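Chapter 9
Clearing and Sorting a Shared Table

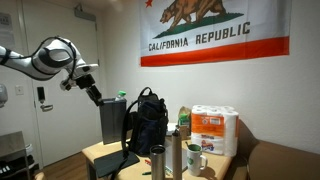 A table used by several people in the course of a day gathers objects of many kinds. Some belong to one person and leave with that person. Others belong to the room. A third group consists of supplies that were set down on the way to a cupboard and have stayed where they were put. The worker who clears such a table must decide which group each object falls into before moving it.

Chapter 8 dealt with surfaces that serve a single purpose, such as a serving counter or a mail desk. The shared table is harder to manage. A backpack, a mug with a spoon in it, a pack of paper towels and a pair of pens may all stand within reach of one another, and each has a different place to go. A worker who begins with the nearest object and carries it away will make many trips and will often put things down twice.

The method taught in this chapter was set out by Hefin Wogan for the housekeeping course at the Gotuvdale training center and later revised by Iker Arroyo. It has 2 stages. In the first, objects are grouped on the table itself. In the second, each group is removed in a fixed order: open drinks, closed bottles and tumblers, papers and writing tools, packaged supplies, and last of all bags and cases. Personal bags are closed by their owners and are not opened by staff.

Open drinks come first. A mug holding liquid is lifted by the handle and taken to the sink before any strap, sleeve or cable is drawn across the table. Metal bottles and tumblers should be checked for contents by weight and kept upright until they have been emptied. Tall, narrow bottles tip easily and should not be left near the front of the table while other work is going on.

Straps deserve particular care. A shoulder strap that hangs over the front of a table can catch on a passing arm, and one that lies across a folio or a folder will drag it when the bag is lifted. Free the strap first, lay it over the top of the bag, and then move the bag with both hands.

Section 9.1 covers grouping by owner. Section 9.2 covers drinkware, and Section 9.3 covers paper goods and their storage. The case study at the end of the chapter follows the staff of the Ellis Building through one month, August, in which 44 unclaimed objects were entered in the lost property book.

Terms to know: shared surface, holding area, open drink, packaged supply, unclaimed object.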